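Six hundred and sixty-five episodes and I still don't trust the number
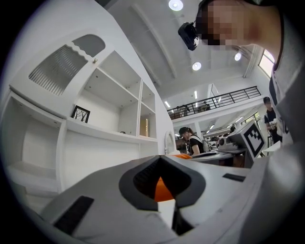
Everyone who writes about robot learning wants to tell you how big their pile is. Hours, episodes, terabytes. I've spent a good part of October adding to such a pile, with a hand-held gripper in one fist, and I've come out less impressed by piles than when I went in.

The project is called Melis. Stisance runs the collection, and Nuteo does the sorting and the training. I was taken on for the collection end, which means I pick things up and put them down again while the gripper keeps a record. You hold it, you squeeze, the two fingers close on something, you move the something, you let go. Then you reset the table and do it again. My share came to 665 episodes, and I'm told that's decent.

The pitch is simple. Teaching with a real robot arm is slow and the arm costs a lot, so you give people the hand without the arm and send them off to do chores. The learning system sees what the hand sees and works out the rest. I believed about half of that in the first week. I believe maybe a different half now.

My first problem is speed. A person holding a gripper moves like a person. I reach for a cup at an angle no arm bolted to a table could manage, because I can bend at the waist and take a step to the left without thinking. The guidelines say to keep your motions "robot friendly," and that phrase is doing an awful lot of work. We got a half-page on what it means. Slow down near the object. Don't twist past where it feels natural. Natural for whom? I asked and was told to use my judgment, so somewhere in the data there's a layer of my judgment that nobody wrote down.

The second problem is that you get good at it. I don't think people take this seriously enough. In my first 30 episodes I fumbled everything. I came in too high, pinched the rim, dropped things, went back for them. By episode 300 I could do the whole task with my mind on dinner, and every one of those runs was clean and quick and nearly the same as the last one. The clean ones are the ones that get kept. The early mess got thrown out as failed, and I'd bet the mess is where the useful stuff is. A robot is going to fumble too. When it does, where in the pile does it look for somebody recovering from a fumble? I brought this up and was told recovery would be "covered in a later phase." Maybe so. I haven't seen a schedule for it.

Third, the task list. Ours was written by people at desks, and you can tell. "Tidy the surface" was one whole entry. I would tidy a surface by pushing everything to the back with my forearm, but the forearm isn't instrumented. So I moved items one at a time between two stiff fingers, like somebody defusing them, and it was filed under tidying. A model trained on that will learn how a person with a strange clamp for a hand tidies while trying to please a reviewer. I suppose a robot also has a strange clamp for a hand. It has no reviewer, though.

To be fair to it, there are things I was wrong about. I expected the tracking to be hopeless. In the early days I assumed any quick turn would lose the position and leave us with junk, and I said so loudly to anyone nearby. The rejects for bad tracking on my sheet came to 2. My rejects for doing the task wrong were much worse, and I've been quieter since.

I also assumed changes of place would matter less than they do. I did one stretch at a second location we just called Dönmez, and my numbers fell apart there for a while. The tables were a different height and the light came from the other side, and my nice automatic routine didn't fit. I had to think again. Those are probably the best episodes I made, and I felt terrible about every one of them while I was doing it. If anybody planning a collection reads this, I'd say move people before they get comfortable. It'll hurt your daily count and you'll have to explain that to someone with a chart.

Which gets me back to the pile. The daily count is the thing everyone looks at, and I understand why, as it's easy to read off a screen. But I could double mine tomorrow by choosing a soft object and a short distance, and the chart would look wonderful. I never got a clear answer on how anyone upstream would notice. There's a check for duplicates, apparently, though from what I gather it compares files, and a bored person never makes exactly the same file twice.

I'm signed up for the next round anyway. The pay is fine, my wrist has mostly stopped aching, and I want to see a policy trained on this stuff attempt the cup. I've asked to watch one run from start to finish, including the tries that don't make it into the demo reel. So far the answer is "soon."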